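Stallham Allotment and Garden Association
Minutes — July general meeting
Posted in July by the minutes secretary

We use cookies to remember your login and count visits to this site. By continuing you agree to this. Manage settings

Meeting opened 7:05 pm, late start, side door was locked and the key was with the hall people. Quorum met. Apologies taken, list is with the sign-in sheet.

1. Last minutes
Read and accepted with one correction. Item on the Wollar Road gate should say "padlock replaced", not "padlock removed". Fixed in the file copy.

2. Matters arising
Gate — new padlock on, same code as the old one for now. Code changes at the end of the season, will go out by letter and not on the noticeboard, please, after last year.
Dumped tires by plot 5 — still there. Town says it's our land, we say it's the verge. Letter sent with the old site map. No reply yet.
Wasp nest in the tool shed roof — dealt with. Shed is open again. Please shut the door behind you, a fox or something got into the bone meal.

3. Water
Longest item of the night. Supplier has written again about pressure on the lower line. Two leaks found, one at the joint past the compost bays and one under the path, which explains the wet patch people were reporting in spring. Path leak is patched only. Will need digging out properly once the beans are off.

Meter reading is up on the same time last year. Bill for the quarter $369, against $189 for the same quarter last year. Long discussion. Some of it is the leak, some of it is the dry June, some of it is hoses left running. Several members said they had seen a hose going overnight on the upper plots. No plot numbers to be given in the minutes.

Proposed: hand-held hoses only, no unattended sprinklers, until the September meeting. Objection that this is hard on members who work days and can only get down late. Amendment to allow drip lines on a timer, max one hour. Amendment carried. Motion as amended carried, four against.

Proposed: ask the supplier for a leak allowance on the bill. Carried, no discussion. Form has to be in by the end of the month and needs the repair receipt with it — whoever has the receipt please drop it in the box.

Rain barrels. Offer of secondhand barrels from the Sarıgül bakery, ex olive, food grade, free if we collect. They do smell. Agreed to take as many as fit in one van trip. Names on the list by the shed if you want one, first come first served, one per plot until everyone who asked has had one. You need your own tap and your own lid. Lids matter, mosquitos were bad last year along the ditch.

4. Seed and plant swap
Spring swap went well, a lot of tomatoes and not much else. Request for more people to bring flowers and herbs. Also label things. A tray marked only "squash" turned out to be three kinds and one was ornamental.

Autumn swap to be joint with the Skundara Street gardeners again. They have offered their courtyard, we bring tables. They also asked if we want to trade garlic for planting, they have a hardneck type that does well on clay. Yes from everyone who spoke. We will send over shallots in return if the crop is any good.

Question about whether swap leftovers can be sold. Answer no, goes against the terms of our lease. Donation jar is OK.

5. Harvest supper
Date still to be fixed, depends on the hall. Same plan as before, soup and bread and whatever people bring. Last year ran out of soup by 7:30. Two big pots this time, one without meat and clearly marked. Please tell the kitchen group about allergies ahead of time and not in the line.

Bowls and spoons — we are short since the move. Bring your own bowl if you can.

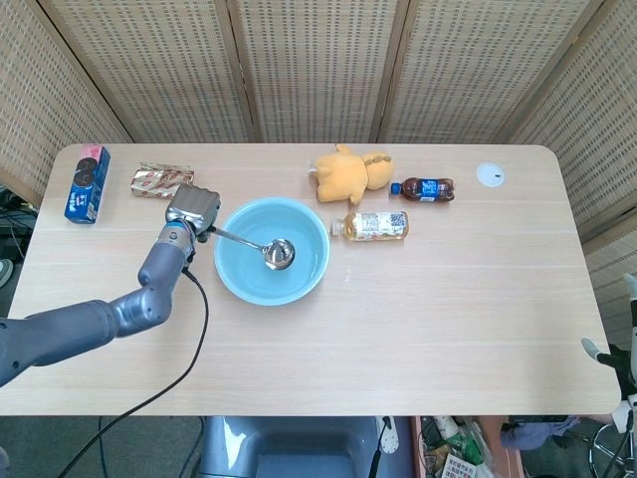

Bread from the bakery again, they have said yes at the same price as last year. Squash soup and the bean one both asked for. If you have squash to give, hard skinned ones can go in the shed from the first of September, on the shelf and not the floor.

Tickets: members pay nothing, guests put in what they like. Suggestion to charge guests a set price was talked over and dropped, people felt it would put off the neighbors, who we want on our side with the parking business.

Music. Offer of an accordion. Accepted, early part of the evening only.

6. Plots and waiting list
Two plots given up this month, both on the lower side. Offered to next on the list. One taken, one refused on account of the bindweed. Going to the next name.

Letters for uncultivated plots. Discussion on wording, last letter was felt to be sharp. New draft read out, gives a month and an offer of help before anything else happens. Approved with "failure to comply" taken out.

Half plots. Should we split large plots when they come free? For — list is long, a full plot is a lot for someone starting out. Against — more paths, more sheds, more arguments over edges. No vote, come back to it in September with a drawing.

7. Money
Accounts circulated. Bank balance fine for now but the water bill takes a bite. Insurance due in October, up a little. Motion to set aside $100 for path gravel carried. Question on why the mower service cost what it did — new blade, new belt, and it had been put away with fuel in it. Please dont put it away with fuel in it.

8. Any other business
— Bonfires. None before October, and none at all when the wind is toward the houses. We have had a complaint.
— Dogs on leads, including small ones.
— Blight seen on potatoes on the Wollar Road side. Take off the tops and bag them, do not compost. Check tomatoes too.
— Somebody's blue wheelbarrow has been in the turning space for weeks. Going in the shed, claim it there.
— Bee hive request from a plot holder near the ditch. Needs written ok from the plots either side and from the insurer. Deferred.
— Noticeboard glass is cracked, quote to be got.
— Thank you to everyone who came out for the ditch clearing, it was a filthy job and the waer is moving again.

Chairs stacked, urn emptied. Closed 9:10 pm. Next meeting September, same hall, front door this time. Items for the agenda in the box a week before.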